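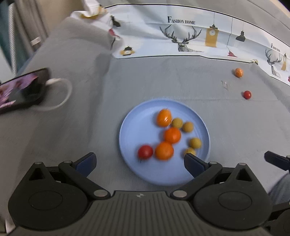

Hélder Ramalho asked under my last post how many examples it takes before the model stops guessing and starts doing the job. He's asking for one number and I don't have one. Here is where we are.

We have 1384 usable episodes of fruit handling on the server. An episode is one pick and one place, from the moment the hand gripper starts toward the fruit to the moment the fingers open again.

The first 300 were mostly wasted. I did them all myself at the same table in Hukesel, standing in the same spot, and I always went for the nearest fruit. The model learned to go for the nearest fruit. Ask it for the cherry tomato and you got a tangerine.

So now the target is drawn before each episode. The sheet says "tangerine" or "tomato" and that's what you pick, even when something easier is in the way. People slow down when they have to do that. Slow is fine.

Tangerines and cherry tomatoes on one plate are a useful mix. You can't close the fingers the same amount on both. If you only ever collect one size, the policy learns one width and sticks with it.

Tomatoes also roll. We used to throw out every episode where one got away. Esteves talked me into keeping them as long as the person goes after it and finishes the pick. Those turned out to be some of the most useful recordings we have, since the robot drops things too and has to know what to do next.

Fruit off the plate is a valid start. Table to plate, plate to table, both go in. We label which one it was at the time of recording. Labeling later from video took two of us most of November and I won't do it again.

We don't clear the table before a session. Phones, cables, whatever is lying there stays. The backdrop stays too. A model trained on a bare table in one room had a bad time the first day we moved it to Hamulstead — it kept reaching toward a cable.

Someone asked about blur. Yes, there's blur in the footage. If you move at a normal speed with the camera on the gripper, you get some. I only reject an episode if I can't tell where the fingers are when they close.

What I do reject: a free hand helping, the target changed halfway through, a start with the fingers already closed. That last one is the most common mistake and the easiest to miss when you review.

12 people have recorded for us so far. Left-handers come at the plate from a different side and I'd like more of them.

Next batch goes into the Unosance training run with 6 new tables. I'll post the success rate by fruit when it's done, including the bad ones. Hélder, ask me again then.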